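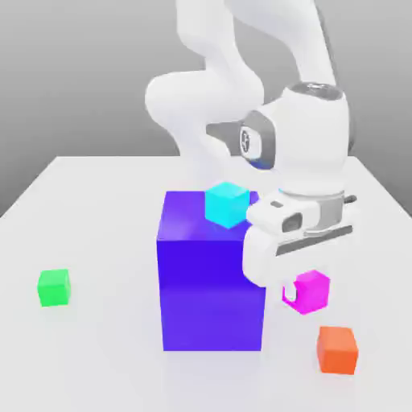

Cyan cube on the large block, gripper next to it.

Planner treats large block as free space when the gripper is beside it

Posted in Motion Planning, July 2018
Tags: simulation, collision checking, attached objects, stacking

Bianka Sárközi

I have a stacking task in simulation with one arm, a parallel gripper and five cubes. Four are small (green, cyan, magenta, orange) and one is a big purple-blue block. The task planner is Flina and it calls our own sampling-based motion planner through a thin Python wrapper we call Peda. The physics side is separate and gets its poses from the same scene file.

The task is to put the cyan cube on top of the big block, release it, and then go for the magenta one. The place step gives me no trouble. The problem is the next motion. The planner returns a path that takes the left finger straight through the upper right part of the big block. The physics engine then pushes back, the controller hits its torque limit and the run stops.

What I have checked so far:

The big block is in the planning scene. I print the object list before each call and all five names are there.

The pose of the big block matches the simulator to the last digit.

If I start the same motion with the arm in its home pose, the planner goes around the block correctly.

It only fails after a place. I ran 600 episodes overnight with random small cube positions and the failures are all in the first motion after release. I am allowing 100 planning attempts per call, so I don't think it is giving up early. The path comes back marked valid.

Is there some kind of start state tolerance that would let it ignore a collision? I did not write the wrapper and the person who did has left.

Levente Gulyás

Try increasing the number of attempts. I had something similar with a shelf and it went away when I set it higher. Also make sure your gripper mesh is the right scale, mine was in millimeters once.

Jenő Bakos

More attempts won't help if the path is already coming back as valid. The checker is being told that contact is fine, so look at the allowed collision matrix.

To place a cube you normally have to permit two contacts: cube against support surface, and fingers against cube. A lot of wrappers take a shortcut here and permit the whole gripper against the support surface as well, so that a low approach doesn't get rejected. In your case the support surface is the big block. If the wrapper doesn't take those entries back out after release, every later query thinks the fingers may pass through the block. It would also explain why your home pose test works, assuming you reload the scene for that one.

I would do it in this order:

Dump the matrix right before the place, right after the release, and right before the failing call. Compare the three. Look for any pair with a finger link and the big block.

Find where the wrapper adds entries. Put the old matrix back in a finally clause, so it is restored even when the place throws an error.

Detach the cyan cube from the hand and add it to the world again at its measured pose. Don't use the commanded pose. In your picture the cube is sitting a little turned on the block, and with the finger almost touching it, a small pose error is enough to put your start state in collision.

Once the matrix is clean, you may find that the start state is rejected. That is a separate problem. Plan a short straight retreat first, with only finger against cyan cube allowed. 10 cm up is plenty for small cubes. After that, plan to the magenta cube with nothing allowed.

One more thing to check is the resolution of edge checking. With a block that size you would not normally miss it, but you can clip a corner if the step is coarse.

Bianka Sárközi

It was the matrix. Line 2,413 of the wrapper allows the full gripper group against whatever is named as support, and the reset function only clears the object that was held. Both finger links were still allowed against the big block. I now save and restore around the place call.

The start state was rejected afterwards, as you said. The straight retreat fixed that for most positions. I still get a rejected start when the cyan cube ends up near the right edge of the block, and I'm looking at the release width for those.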